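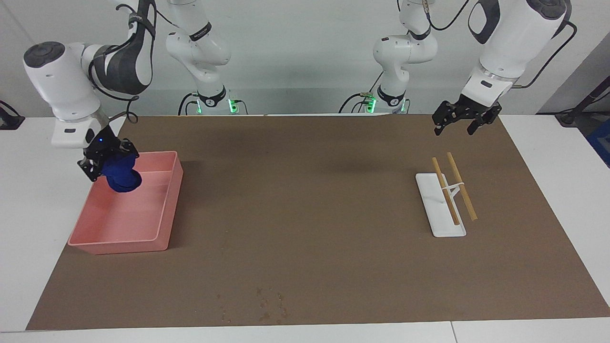

Brirmont Table Setting Set

README, last changed 5/26/22
Maintained by Mitali Bepari

Contents

Brirmont is a set of short recordings of small jobs done at a table before and after a meal: putting a cloth in a tray, laying chopsticks on a holder, taking them off again, moving the tray from one side of the mat to the other. There are 1759 recordings in this release. Of these, 874 involve the tray and cloth, and the rest involve the chopsticks or both.

Each recording has one folder. The folder holds the video, a text file with the task sentence, and a notes file. The notes file is often blank.

Objects

Tray. Shallow pink plastic, rectangular, rounded corners. It may be set square to the table or at an angle. Do not assume the long side faces front.

Cloth. Dark blue. It starts flat, folded or bunched, and the starting state is written in the notes if someone remembered to write it. Washed between sessions, so it has shrunk a little over the course of the set.

Chopsticks. One pair, light tan wood. We had a second pair from Druveo in the early sessions. They were slightly longer and those recordings are in the folder named "long".

Chopstick holder. White, with a flat base and a small upright bracket near the middle. The chopsticks may be side by side or a little apart.

Mat. Brown. It covers most of the white table but not all of it. Objects that end up off the mat are marked "off_mat" in the notes.

Task sentences

Sentences are in plain English and were written by hand. There are 11 distinct ones. Wording was cleaned up in May, so "rag", "towel" and "napkin" are all "cloth" now. "Dish" and "bin" were changed to "tray". The old wording is kept in sentences_old.txt.

Examples:
put the cloth in the tray
move the tray to the right side of the mat
put both chopsticks on the holder
take one chopstick off the holder

Left and right in the sentences are as seen in the video.

What counts as done

Cloth in tray: all of the cloth is inside the walls. A corner hanging over the rim is marked "partial". A cloth that is still being held is not done, even if part of it is inside the tray.

Chopsticks on holder: both are resting on it and neither touches the mat. Crossed chopsticks are accepted.

Tray moved: the whole tray is past the middle of the mat. The angle does not matter.

Known problems

Folders 0 through 5 have no notes file.

Some recordings marked "partial" were judged before the rule about corners was settled. Pathirana checked the first half of them. The second half still needs doing.

The Trallberg split lists three recordings twice. Remove the duplicates before counting anything.

Changes

Added the "off_mat" mark.
Replaced the task sentences.
Moved the longer chopsticks to their own folder.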